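11 October 2019

Desktop from the Haugland lot, bench 3. Lid off again. The sheet that came with it says "drive fault, replace." I don't buy it. Every machine in that lot came with the same sentence on it, and of the 4 we've opened so far, one had a bad drive. The other three were cables or nothing at all.

This one dropped its drive after 19 minutes copying, came back after a restart, then ran 107 minutes clean. A dying disk can do that. So can a tired plug. Corina Sârbu thinks it's the supply sagging under load. Maybe, but she said that about the Stolari box too, and we swapped a good supply for nothing.

Plan, in order:

- reseat data cable at the drive end, run the copy
- reseat power plug, run the copy
- only then swap the data cable
- drive comes out last

One change per run, please. Last time two things got changed at once and the notes were useless.

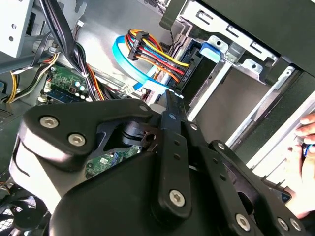
*Ineke De Haan*

Light blue data cable makes a big loop before it gets to the drive, more slack than I like in a case this tight. Power comes down in the yellow, red, black and orange bundle, and the plug is in the back of the drive. In the plug doesn't mean making contact, so I'm not counting that as checked. Small white connector down on the chassis floor under the cables. Don't know what it belongs to. Look it up before the lid goes back on.

The blue plastic tabs on these cages are supposed to make the drive easy to pull. I'll believe that when one comes out without a fight.

Not ordering a new drive on the strength of that sheet. If it fails after all four steps I'll eat my words and Corina can have the supply tester until December.

Still to do: ask Borow whether anyone there ran a test or just typed the line.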